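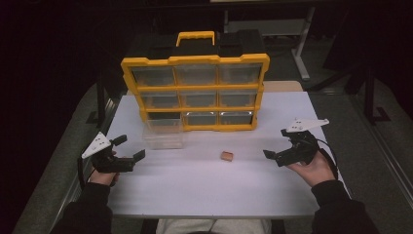

为什么要分这么多小抽屉呢，用一个大盒子把东西都放进去，不是更快吗？有位小读者在来信里这样问我们。信里还写，大盒子只要打开一次盖子，小抽屉却要一个一个地拉，多麻烦。

这个问题问得很好，我想慢慢地回答。

先说"放"和"找"

放东西和找东西是两件事。用大盒子，放的时候很快，手一松，东西就进去了。可是找的时候呢？你要找一颗小螺丝，它可能在最下面，上面压着纽扣、珠子、橡皮筋和一支没有笔帽的笔。你要把手伸进去翻，翻了左边，小螺丝又滑到右边。最后很多人会把盒子整个倒在桌子上。

用小抽屉，放的时候慢一点，要想一想"它应该住在哪里"。找的时候就快了。一件东西常常只放一次，却要找很多次，所以把时间用在放的时候，比较合算。

住在Rillanholm的时候，我自己做过一个试验。我把纽扣和别的小东西混在一个饼干盒里，请家里人找一颗绿色的四孔纽扣，用了80秒。后来我把纽扣单独放在一个小抽屉里，再请他找同一颗，用了7秒。你也可以在家里试，你的数字一定和我的不一样，这没有关系。

抽屉为什么是透明的

黄黑两色的零件箱，配上透明的塑料小抽屉，眼睛从外面看一看，就大概知道里面有没有东西。不透明的抽屉就要拉开才知道。一个一个拉开，一个一个关上，手会累，心里也会着急。

不过透明也有一点不好。有的塑料不像玻璃那样清楚，看进去有点暗，颜色也会变。浅蓝色的珠子和浅绿色的珠子，隔着这样的塑料，我常常看错。还有，抽屉比较深的时候，你只能看见靠前面的东西，后面的看不见。因此很多人在透明的抽屉前面还要贴一张小纸条，写上名字。还不会写很多字的小朋友，可以画一个图，画一颗星星表示星星贴纸，画一个圆圈里面有四个点，表示纽扣。

抽屉怎么会走直线

请你在家里拉开一个抽屉，慢慢地拉，看它往哪里走。它只往前走，也只往后走，不会往左边或者右边跑。这是格子的功劳。格子有左边的墙、右边的墙，还有地板。抽屉比格子小一点点，所以能滑动；只小一点点，所以不会歪得很厉害。

如果抽屉和格子一样大，会怎么样？它会卡住，推不进去。如果抽屉比格子小很多呢？它会歪过来，一个角碰到墙，也会卡住。做零件箱的人要算好这个小小的空隙。中文里有一个词叫"间隙"，就是说这种空隙。我学这个词学了很久，总是写成"间细"。

抽屉滑动的时候，底下和格子的地板互相摩擦。摩擦是一种不让东西滑动的力。抽屉空的时候轻，摩擦小，一推就进去。装满螺丝的时候重，摩擦大，要用多一点力气。你可以做一个比较：先推空抽屉，再推装满硬币的抽屉，用一根手指推，感觉就很明显。

把抽屉整个拿出来

有的零件箱，小抽屉可以从格子里完全取下来，像桌上放在箱子前面的透明小盒一样。这样做有什么好处呢？

你做手工的时候，只需要一种珠子。你不用把整个箱子搬到身边，只要取一个小抽屉，放在自己面前，用完再送回去。几个小朋友一起做手工也很方便，每个人拿一个，做好以后交换。

取下来的时候请用两只手，一只手拉前面，一只手托住下面。很多抽屉的后面有一个小小的凸起，帮助抽屉停住，不让它一下子掉出来。遇到这个凸起，先把抽屉的前面抬高一点，再往外拉。用很大的力气硬拉，抽屉会忽然飞出来，里面的东西就会到处都是。我有过这样的经验，扫地的时候，在沙发下面还找到了去年丢的一颗骰子。

取走一个抽屉以后，箱子上就留下一个空的格子。空格子也会"说话"，它告诉你：有一个抽屉还没有回家。收拾桌子的时候，先看看有没有空格子，这是一个很省力的检查方法。

提手放在什么地方

请想一想，如果提手装在箱子的左边，你提起来的时候会发生什么？箱子的右边会往下沉，抽屉跟着倾斜，里面的东西全部滑到一边。提手装在上面的中间，左右两边差不多一样重，箱子就能平稳。

但是，提手在中间，也要你帮忙。如果你把所有的铁钉放在左边的抽屉，把所有的羽毛放在右边的抽屉，箱子还是会往左边歪。重的东西最好放在下面一排，左右分开放。下面重，上面轻，箱子站在桌子上也不容易倒。

家里有厨房秤的小朋友，可以称一称。我有一个小号的箱子，名字叫Gemis，空的时候重725克。放进一些纽扣和回形针以后，重830克。那么我放进去的东西有多重呢？请你用减法算一下。答案写在这篇文章的后面，先不要看。

怎么分类才好

分类就是把相同的放在一起。可是"相同"有很多种。比如你有一块浅棕色的小木方块，它应该放在哪个抽屉里呢？

按照材料分，它和木珠子、冰棒棍住在一起。
按照形状分，它和骰子、方糖形状的橡皮住在一起。
按照颜色分，它和软木塞、牛皮纸的小标签住在一起。
按照用处分，它和积木住在一起，也可能和画画时用来压纸的东西住在一起。

这几种办法都可以用，关键要看你平时怎么找它。你心里想"我要搭房子"，就按照用处分。你心里想"我要一个棕色的东西来做熊的鼻子"，就按照颜色分。最不方便的是今天用这种办法，明天用那种办法，过几天连自己也猜不到它在哪里。

在Saduslow的图书馆里，有一个儿童手工角，那里的零件箱用颜色分纽扣，用长短分钉子。五月我去参观的时候问过，为什么两种办法一起用。他们回答，小朋友要纽扣的时候，总是先说颜色；要钉子的时候，总是先说长的还是短的。我觉得这个回答很有道理。

有的东西没有朋友，只有一个，放在哪里都不合适。可以给它们准备一个"杂物"抽屉。请注意，只要一个就够了。如果有三四个杂物抽屉，那又变成大盒子了。

大盒子有没有用

有用。大块的积木、毛线球、皮球，都不适合小抽屉。一样的东西有很多很多，也可以放大盒子，反正伸手进去拿哪一个都行。小抽屉适合小的、种类多的、容易丢的东西。我们Clegg街的小院子里，有人用大木桶放沙包，又用小抽屉放种子，两种都用得很好。种子尤其要分开，萝卜的种子和白菜的种子，看起来真的很像。

一个可以在家里做的零件箱

没有零件箱，用火柴盒也可以做一个小的。请先请大人把火柴全部拿走，只给你空盒子。

把空的火柴盒一个挨一个排成一排，开口都朝前面，在盒子的侧面涂胶水，粘好。再做同样的一排，粘在上面。等胶水干，大约一个小时，中间不要拉抽屉，胶水流进去就会粘住。

外面用一条彩色的纸围起来，每个小抽屉的前面穿一颗两脚钉，或者粘一颗小珠子，用来做拉手。粘拉手的时候，位置在中间。你可以故意把一个拉手粘在很左边的地方，然后拉一拉，看看抽屉走得顺不顺。

最后写标签。我建议先用铅笔写，用一段时间以后，你也许会想换一种分类的办法，铅笔可以擦掉。

给大人的一句话：螺丝、珠子、纽扣和小磁铁，都不可以让很小的弟弟妹妹拿到，箱子请放在他们够不着的地方。小磁铁特别危险，最好不要放在儿童的零件箱里。

几个词

格子：用边和板分开的小空间，抽屉就住在里面。
间隙：两件东西中间很小的空隙。
摩擦：两件东西贴在一起滑动时，不让它们滑动的力。
分类：按照一个办法，把东西分成几组。

减法的答案：830减去725，等于105，所以纽扣和回形针一共重105克。

如果你做好了火柴盒的零件箱，可以写信告诉我们，你的第一个抽屉里放了什么。

写于2022年11月26日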